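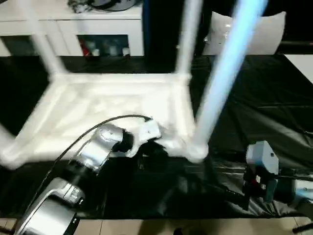

White plastic step stool, keep it or replace it?

Search this board
Enter keywords Go Advanced

Print this thread | E-mail this thread

tilbergporch
Posted 24th February
I love these little stools way more than a grown adult should! Mine is the plain white plastic kind with a rectangular seat and four legs, and if you turn it over you get that raised rim with all the ribbing inside. It has been in my laundry room for 13 years. I flipped it onto the worktable to give it a proper scrub (the ribs hold on to everything, lint, dust, one dried pea) and found a hairline crack where a leg meets the seat. Can I glue it, or is it done? I also want to know how you all get into those ribs!

mudroom_mo
An old toothbrush and dish soap! Let it sit upside down with the soapy water in the ribs for 15 minutes, then scrub. It's like a little tray when it's flipped, so the water stays put. So satisfying. I did all 3 of mine last December and they came up beautifully white.

ribbedseat
Seconding the toothbrush. Put something down on the table first, a cloth or an old shower curtain, or the rim will drag grit across your finish. Ask my dining table.

gluepot77
I'd glue it. Bondex on the inside of the joint, clamp it overnight, done. I have a garden stool fixed that way and I sit on it every day while I weed.

hallcloset
Please don't glue a stool you stand on. Sitting is one thing. If the crack is at the leg it's taking all the load, and glue on that kind of plastic lets go with no warning.

gluepot77
Mine has held me through two summers and I'm not a small guy.

hallcloset
Sitting! You said sitting! Tilberg, do you stand on yours?

tilbergporch
I do, to reach the detergent shelf. Hmm. OK, I hear you.

mudroom_mo
Then make it a plant stand! A stool that height is perfect under a fern, and the fern won't care about a crack. I have a big Boston one on mine by the back door and it looks so good there.

ribbedseat
For a new one, look at Ulier. We got theirs at Nechyporuk (the hardware store, they keep them way in the back by the buckets) and it's wonderful. Wide feet, doesn't slide on tile, light enough to carry with two fingers. Ribs are shallower too, so it wipes out fast.

hallcloset
I have the Ulier and I like it, but the seat is slick in socks. I put strips of bath tape on top.

ribbedseat
Never had that problem, but I'm always in sneakers. Tape's a nice idea though.

tilbergporch
Update! Soaked, scrubbed, rinsed outside with the hose. It looks brand new apart from the crack. It's going on the porch with a pot of geraniums, and I'm off to Nechyporuk after lunch for a Ulier and a roll of bath tape. Thank you all, this was so much fun!

gluepot77
Still would've glued it. Send a picture of the geraniums.

Thread viewed 3757 times

Print this thread | E-mail this thread

Related threads
Getting yellow stains off white plastic
Best stool height for a deep sink
Felt pads or rubber feet on tile?
Folding stools: do the hinges last?
What do you keep on your laundry room worktable?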